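Textile Handling and Care, Unit 4
Handout: Soft goods on the work surface

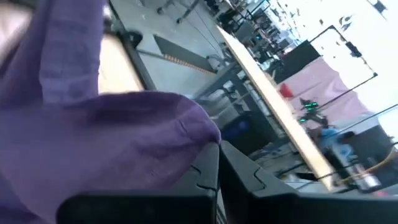 Last week's notes dealt with fibre content and weave. These notes cover cloth as it behaves when it is lifted, laid down and folded. Students should have read the chapter on drape before the practical.

4.1 Terms

Drape: the way a fabric hangs under its own weight.
Hand: how the fabric feels when handled, including stiffness and surface friction.
Crease: a sharp line left by pressure on a fold.
Fold: a bend in the cloth that opens when the load is removed.
Pick point: the place where the cloth is first held.

Crumpled cloth has many folds and usually few true creases. The two are often confused in student reports. A fold that disappears when the piece is laid flat and smoothed once by hand is not recorded as a crease.

4.2 Choosing a pick point

A piece held at a single point hangs in irregular folds, and its corners are hard to find. A piece held at two neighbouring corners hangs nearly flat. The usual method for an unsorted piece is therefore to lift at any raised fold, let the cloth hang, find the lowest corner, take that corner and repeat. For a square or rectangular piece this normally takes 2 regrasps. Garments take more.

A narrow pinch marks fine knits. Use a wider hold on anything with a loose structure, and do not drag the piece across the table by one corner.

4.3 Colour and shade in folds

Dyed cloth does not read as one colour when it is crumpled. With a purple piece, raised folds facing the light may look lavender and the hollows much darker. Colour matching is done on flat cloth only, under the bench lamp, against the Turunen shade card. Record the card number, not a colour name.

4.4 The work surface

A smooth grey or off-white top is preferred. Dark tops hide lint from dark fabrics. Light scuffing is acceptable, but raised splinters or burrs on a wooden edge will snag a knit and should be reported on the bench sheet. Bins for sorted pieces go under the table so that the top stays clear for laying out.

4.5 Practical task

Each pair receives 15 pieces from the Derness set. For each piece:

Weigh it and enter the mass in grams.
Drop it on the table from hand height and leave it for one minute.
Lift, find two corners, lay flat, smooth once.
Note remaining creases and their direction.
Fold in half twice and place in the bin.

Scales read to 1000 g. Piece 121 is a coated fabric and does not fold like the others; treat it separately in the write-up.

Write-ups are due 2025-10-11. Late work follows the course outline.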